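Teaching a Robot to Tidy Up, One Squeeze at a Time

My first try at Zelley's home-teaching program lasted until lunch, and by then my thumb hurt. The job sounds easy! You hold a gripper in your hand, pick up a toy, put it in a box, tip everything out and start over. The gripper records what your hand does, and the people at the Menevwood lab use it to train an arm that has never met a stuffed animal.

I'd pictured something like a video game (the Baudry team down the hall does drive their arm by remote, and I was jealous). Mine was closer to folding laundry. My target was 170 good runs by Wednesday, and a run only counts if you finish inside 30 seconds.
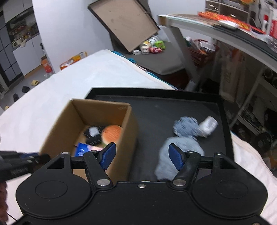 Plush is the hard part, I was told, because it squashes and you can't tell when you've really got hold of it. So you slow down. You come in from above, close gently, wait a beat, lift. By the afternoon I was doing it in my kitchen with a pair of salad tongs, and I'd already signed up for 4 more sessions.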